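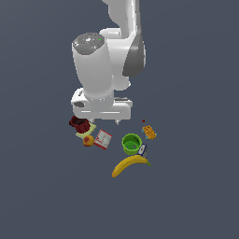 Returning part of an order to Kolletico after the collection date

Posted in March by a member, Mutelstead

I ordered three dining chairs from the De Luca range. One has a split seat. The retailer states that my collection period has ended and that reference 2713 is closed. Am I still entitled to a refund for the single chair?

Reply
A collection period set by the retailer does not remove your rights where goods are faulty. You should write to the firm, quote the reference, describe the fault and state whether you seek a repair, a replacement or a refund. Please keep a copy of the letter.

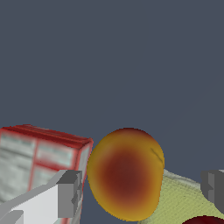 Page last changed: March, 16:13

Reply
Citier took 97 days to answer me. Telephone them.

Reply
The previous reply concerns a different retailer. Members are advised to put complaints in writing, as a telephone call may leave no record. If you paid by credit card, your card provider may also be able to consider a claim, depending on the price of the goods.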